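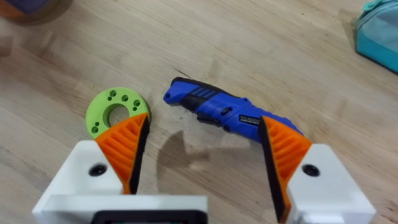

How much does indoor humidity change the width of a solid wood board over a school year?
The change depends mostly on species and on how the board was sawn. In our samples it was largest across the grain and too small to measure along it.

15 April 2020
By the Emik project group

Method

Sample boards were cut in September and stored in two rooms of the Joseph building. The first room is heated all winter. The second, the Pideno store, is heated only on weekdays. Each board was 532 mm long and was left unfinished on both faces. Width was read with a digital caliper at five marked points, and the mean was entered in the log. Relative humidity was recorded at the same time with an Allo meter mounted at bench height.

The study used 11 boards. A log gap of 168 hours in the winter break was left blank and not interpolated.

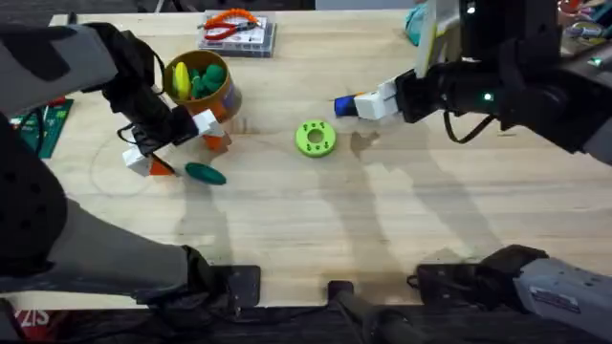
Figure 1. Light wooden tabletop, grain running horizontally, with a thin penciled arc.

Results

Boards in the heated room lost width until midwinter and then held steady. Boards in the store followed the same trend with more scatter, and their readings lagged the meter by several days. Flat-sawn boards moved more than quarter-sawn boards in both rooms. Two flat-sawn boards also cupped, which made the caliper readings at the end points less reliable. Those readings were kept but marked in the log.

Remaining work

The meter has not been checked against a salt reference. Readings will continue until the rooms are cleared.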